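Advance readers wanted for The Hisville Reckoner

Lammers Press is looking for 12 advance readers for a comic fantasy that has got slightly out of hand. It was commissioned as a novella. It arrived at 587 pages, with a map, and the author has asked whether there might be room for a second map.

The book follows a junior tax assessor sent to the town of Hisville to value a dragon's hoard. The dragon keeps excellent records. The town doesn't, and by chapter four somebody has tried to claim a haunted well as a home office. There is magic, a modest amount of swordplay and a romance so slow that our copy editor left encouraging notes in the margin.

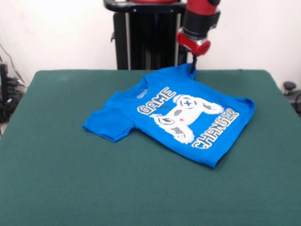 Do I need to have read the first Mandar book?

It helps with two of the jokes, but the story stands on its own and the ghost reintroduces himself at length.

What we'd like from you: read the whole thing, fill in a short questionnaire, and post an honest review in your own words during launch week. Honest means honest. One reader of our last title called it "a brave use of paper" and she is on the list again this year.

You'll get the ebook straight away and a signed paperback once it's printed. There's no fee, and we realise this makes it a peculiar sort of job. Readers who finish go into a draw for a $70 voucher for the Lammers shop, where it will cover a fair bit of our backlist -- possibly more of it than you want.

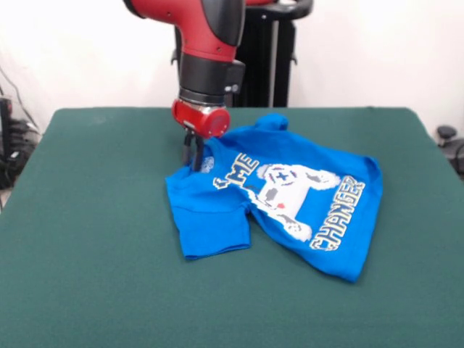
We'd especially like to hear from people who don't usually read fantasy, and from anyone who has worked in a tax office and still has a sense of humour about it. You should be over 18 and comfortable with mild swearing, most of it from the well.

To apply, send us a paragraph on the last book you abandoned and why. Please don't attach your own manuscript. Applications go through the Trustetti form on our website and close on 10 April 2026 at 5 pm.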